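Bakery Calado opens second counter at Torkisum station

Travelers who pass through Torkisum station in the early morning can now buy fresh bread before the train. Bakery Calado, known in the town for its shop on Nedard Street, opened a small counter in the old ticket hall in March. It is the second sales point of the bakery and the first one outside the town center.

The counter takes the place of the newspaper kiosk, which stood closed for two winters. The floor space is only 14 square meters, so there is no oven. All bread is baked during the night on Nedard Street and comes to the station by van at 5:30 in the morning, and again shortly before noon.

For the opening, the bakery made a smaller selection than in the main shop. There are plain rolls, braided rolls, a dark rye loaf and, until the end of spring, a sweet bun with anise. Coffee comes from the Simia roastery, which already delivers to several cafes in the region. On the first morning the counter sold 241 rolls, and the braided ones were finished before eight o'clock. The bakery says it has increased the night production — one more person now works at the shaping table.

The station management had looked for a new tenant since last year. Three offers came in, and the bakery received a contract for 4 years. Some regular passengers had asked for a place to sit, but the hall is a protected building and no tables may be fixed to the floor. A narrow shelf along the window is planned for the summer.
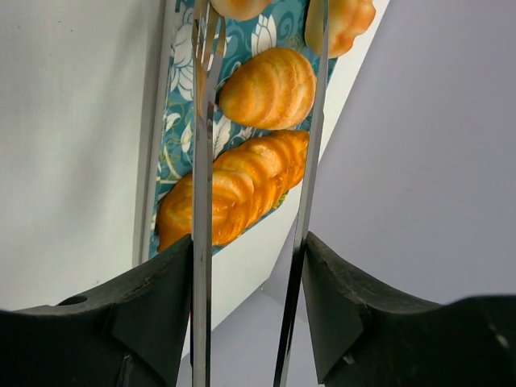 The braided roll is the oldest recipe of the house and it is still formed by hand. The dough rests overnight in the cold room and is twisted in the morning hours before baking. A glossy orange crust and thick, rope-like twists make it easy to tell from the oval roll with the scored top, which customers often take for soup or for sandwiches. Both kinds are on sale at the station every day.

The counter is open from 5:45 in the morning until two in the afternoon. Orders for larger quantities are still taken only in the main shop, one day ahead, or by telephone under extension 3501.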